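Read the Skerley tidal proposal over two coffees so you don't have to. Thread, with grumbling.

Levach wants to put turbines in the Skerley narrows. The headline number is 308 megawatts. That's the nameplate figure, what you'd get if the tide ran flat out all day and night. Tides don't do that. They stop and turn around.

The expected yearly output is in an appendix, in a table, in a footnote to the table. I'd have put it on page one, but I'm not trying to sell anybody anything.

And the 308 is for the whole build. Stage one is 2 turbines. Stage two is "subject to financing", and there's no date beside it. I've lived here long enough to remember the wave buoys, which were also subject to financing.

To be fair to tidal, you can predict it years ahead. Wind can't offer that, and I'd love to see it work. I just want to see it work for longer than one winter before we all start calling ourselves an energy hub.

Salt water eats everything. The Vadov pilot up the coast ran for 6 months before it was hauled out for "scheduled inspection". It's still out. The proposal mentions Vadov once, as proof that the technology is mature.

Maintenance gets 5 paragraphs. Four of them are about jobs. The fifth says most of the servicing will be done by remote and automated systems, so I'm not clear who is getting the jobs in the other four.

I went looking for what "automated systems" means and found no supplier, no trial and no cost. If you've got a machine that can swap a blade seal in a fast current, please name it in the document. Happy to be corrected on this one.

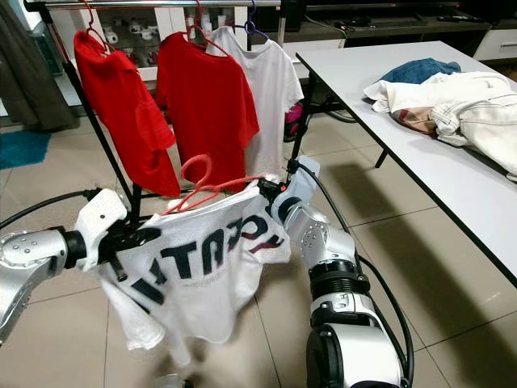

Two arms, one hanger, one crumpled white t-shirt.

Now the cable. Power comes ashore at Niazi, where the substation is already full according to the utility's own map. Upgrading it is "outside the scope of this proposal". Whose scope is it in? I'd guess mine, on the monthly bill.

Somebody in the replies says I'm against renewables. I've got panels on the shed and a heat pump that my neighbours complain about. I'm against paying for a press release.

What I'd ask Levach for: the yearly output in plain numbers, the full Vadov inspection report, and who pays at Niazi. None of that is a trade secret.

Comments close at the end of August, 5 pm. The form is on the harbour authority's site under "Notices", then "Other". It times out if you take too long, so write your bit somewhere else first and paste it in.

Adding one more because three people asked: no, I don't know what it does to the lobster. The fisheries section says a study is planned.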